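Tuesday, late, kitchen table

I should be asleep but my head is still full of the house, so I'm going to write some of it down and hope that empties it out.

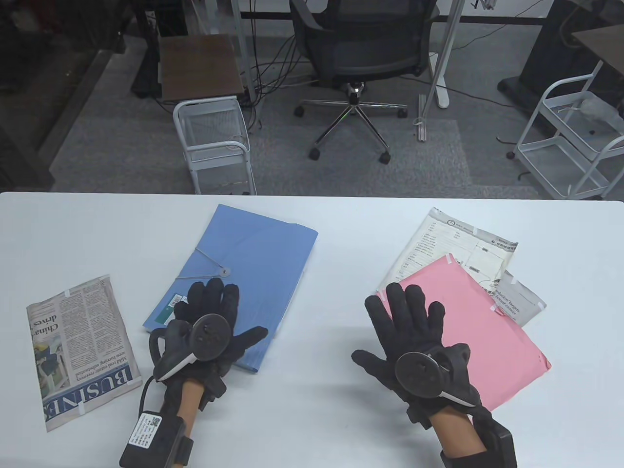
We finally have an answer on Nirndale Road, or at least half of one. Fouad El Sherbiny called at ten past four while I was in the parking lot at the pharmacy, and I sat there with the engine off and the milk getting warm in the back for most of an hour. He has the loveliest phone manner of any real estate agent I've ever dealt with (I've dealt with four, if you count the one who sold us the place in Oduvmont and then never returned a call again). He always asks after my knee first. Then he gets to it.

So: the sellers will come down on the price, not by as much as we asked, and they'll leave the washer and the big freezer. They won't touch the roof. Fouad thinks the roof has a few years in it and that we'd be silly to lose the house over it, and Ko thinks Fouad would say that, wouldn't he, since he gets paid when we sign. I think they both have a point and I told each of them so, which pleased neither.

I walked through it again in my mind all through supper. The front hall with the funny step down. The back bedroom that gets the morning light, where I've already put my sewing table, and the green chair, and a rug we don't own. Mother would have told me never to furnish a house before you have the keys, and she'd have been right, but she did exactly the same with the place on the hill and had the curtains cut before the bank said yes. They turned out four inches too short. She let the hems down and put a band of a different blue along the bottom and told everyone it was the style.

The house is 1,462 square feet on the listing, which sounds like plenty until you think about where the piano goes. Ko measured the dining room wall with a tape the second time we went and then lost the piece of paper, so we still don't know. I'm fairly sure it fits if we give up on the china cabinet. I'm fairly sure I can give up on the china cabinet. Ask me again when it's out on the curb.

Prapai Limsakul at the lender's office needs two more bank statements and a letter explaining the deposit in the spring, the one from selling Dad's truck. I wrote the letter tonight. It took me three tries because I kept wandering off into what kind of truck it was and how he used to park it on the grass, and I don't suppose the lender needs that. The one I'm sending is four sentences long. I kept the first one, though, and tucked it in the back of this book.

The monthly figure went up again. Prapai walked me through it this morning, very patient, and the difference is all taxes and insurance. It comes to $143 more than what I had on the back of the envelope. I'd been using last year's tax bill like a goose. We can do it. It means the trip to see the cousins gets pushed off, and I'd like to keep the old car going until it really won't go. Ko said he'd give up the Saturday paper, bless him, and then looked so stricken that I told him to keep it.

The inspection was $344 and I don't begrudge a penny. That young man was under the house for ages and came out with cobwebs on his ears and told us all about the crawl space vents, far more than I could take in. He liked the furnace. He didn't care for the back steps, and neither do I, with my knee. There's a slow drip under the bathroom sink and one window in the kitchen that's been painted shut, probably since before I was married. Ko says he can free it with a putty knife. He said the same about the one in the hall here, and that one is still shut too, but I'm choosing to be hopeful.

I drove by again on the way home. I know, I know. I said I wouldn't. It's only a little out of the way if you take the road by the school, and there wasn't anyone behind me so I could go slow. A woman across the street was bringing her trash cans in and she waved, just as if I lived there already. I waved back and felt like a fraud and then felt wonderful all the way to the light.

What I keep coming back to is this house, the one I'm sitting in. We'll have to list it the minute the other one is settled, and Fouad wants to come over and look at it with what he calls fresh eyes. I'd like to know what fresh eyes will make of the pencil marks on the pantry door. He told me kindly that most people paint over that sort of thing before the showings. I said we'd see. Ko thinks we could take the whole door off its hinges and bring it with us and buy them a new one, and the more I think about it the more I believe it's the best idea he's had in years. I looked up doors. They aren't so bad.

We have until noon Thursday to answer the sellers. I'd say yes right now if it were up to me alone, roof and all. Ko wants to sleep on it, and he's upstairs doing just that, I can hear him through the ceiling.

Things for tomorrow, before I forget: statements to Prapai. Call the insurance people back and ask about the roof, whether they mind its age. Find that piece of paper with the dining room wall on it (try his brown jacket). Return the library books. Milk, again.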